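Workshop notebook, July, started 9:40 in the morning with the big doors open

Glaze notes again, and I'm afraid they will ramble, so anyone who only wants the recipe change can skip down to where I talk about the whiting. I unloaded the Nyarko kiln before breakfast (the little top loader, still the one I trust most) and I have been picking the same tiles up and putting them down ever since.

The turquoise is close now. I think it is closer than it has been since we moved into Remness, and I was so pleased with the first tile off the top shelf that I walked it out to the yard to look at it in proper daylight. Mawuli was just pulling in and I made him look at it before he'd even shut the car door. He said it was a good color and asked whether it still crawled. It does still crawl, a little, on the sharp edges, and he went straight to the corner where it does, as he always will.

So, the crawling. Tile 9 had the glaze on thick, two full dips with a good long wait between them, and it pulled back from the edge in little islands like rain on a waxed hood. Tile 18 had one dip and a quick brush over the rim and it stayed put nicely, but the color went thin and greenish where the clay showed through. My old teacher would have told me to stop dipping things twice and go wash my hands, and I did wonder about dust, because the bisque had been sitting on the open rack since the Lekia order went out. I wiped half the remaining tiles with a damp sponge and left the other half alone. They are in the queue for the next firing, marked with a W on the back in iron wash.

Now the whiting. I took it down by 2 percent and made up the difference with silica, and I dropped nothing else. The batch was 197 grams dry because that is what was left in the bottom of the frit bag, and I didn't feel like opening a new one for a test. Sieved twice. It settled faster than I'd like overnight, a hard little cake at the bottom of the jug, so please stir it right down with the paddle before you use it, and then stir it again while you're thinking about something else. If it is still settling next time I'll add a pinch of bentonite to the dry mix.

Mawuli thinks the trouble with rims is mostly the shape of the rim, and I've come around to agreeing with him more than I let on. A blue glaze wants to go pale wherever it runs thin, and on a rounded lip that gives you a soft light line all the way around, which I love and customers seem to love too. 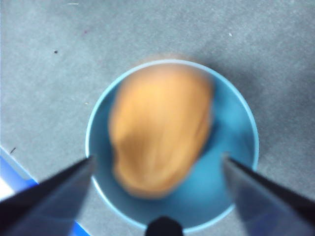

On a sharp lip the same glaze has nothing to hold on to and you get bare clay and a rough spot under your thumb. So the plan for the Tusent bowls is to compress the lip with a strip of chamois while it's still on the wheel, and to sponge it once more at leather hard, and to leave the glaze alone until we've seen what that does. I know I have been guilty of changing four things at once and then having no idea which one helped!

Other odds and ends. The middle shelf in the Nyarko needs fresh kiln wash, there's a flake gone near the back post. The bucket marked CLEAR is not the new clear, it's the old one, and I've put tape on it. We are low on wax resist.

Mawuli wants to load this afternoon if the tiles are dry, W side down, cones on the bottom and top shelves. I'll be back at four to check the first cone.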